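Section 3: Setting Up Your Cliltside Family Trip Planner

You have created an account and survived the welcome email. What follows turns an empty planner into something your family can argue over in an orderly way. Allow one quiet evening, or two loud ones.

Before you start

Have your hotel confirmation handy, along with the ages of all children on the day of travel. The planner uses ages to filter attractions, and a child who turns 10 on the second morning of the trip will be charged as a 10-year-old by most museums, birthday or no birthday.

3.1 Enter the travelers

1. Open Trips and choose New Family Trip.
2. Add each adult, then each child. Nicknames are fine here. They are not fine on the Bookings page, where the name must match the ID.
3. Set the Nap switch for anyone who needs one. Adults may be included.
4. Tap Save Party.

Note: You can't change the party size after a room has been booked through the planner. Grandparents who decide to come along in April for a May trip will need a trip of their own, linked under Shared Plans.

3.2 Choose a base

1. On the Map tab, enter the hotel address, or drag the pin if you haven't booked yet.
2. Set Walking Limit. The default is 2 miles, a figure chosen by Dardo Gaete, who wrote the original walking module and has no children.
3. Turn on Show Breakfast. Places that open after 9 a.m. are hidden unless you ask for them, on the theory that your kids have been up since 5:30.

Caution: Hotel parking is not included in the nightly rate shown. Check the garage height too if you travel with a roof box.

The base also sets the order of each day's stops, so pick it before you add anything else. If you move it later, the planner reshuffles the whole schedule and will not apologize. 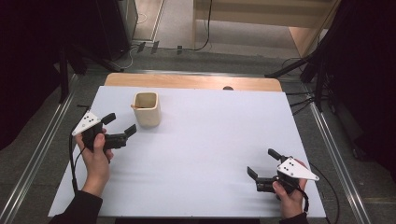

3.3 Build the days

1. Choose Day 1 and add no more than 3 stops. The planner will accept 10. Your family won't.
2. Drag a Meal block between stops. Blocks default to one hour, or 90 minutes if you have marked a toddler.
3. Pick a rain option for each outdoor stop. The list covers 1,360 indoor attractions, including several carpet showrooms we keep meaning to remove.
4. Tap Check Day. Yellow means tight - red means somebody will be carried.

Note: Timed tickets are locked in place and show a small padlock. To move one, cancel it with the attraction first, then delete it from the planner. Doing this in reverse leaves you with a ticket and no memory of it.

3.4 Share the plan

1. Open Share and enter an email address for each adult.
2. Choose View or Edit. Think hard about Edit.
3. Download the offline copy before leaving home. Hotel Wi-Fi will be excellent right up to the elevator.

Section revised 05/10/2019 by Aravind Bhat. For refunds on bookings made through the planner, see Section 5.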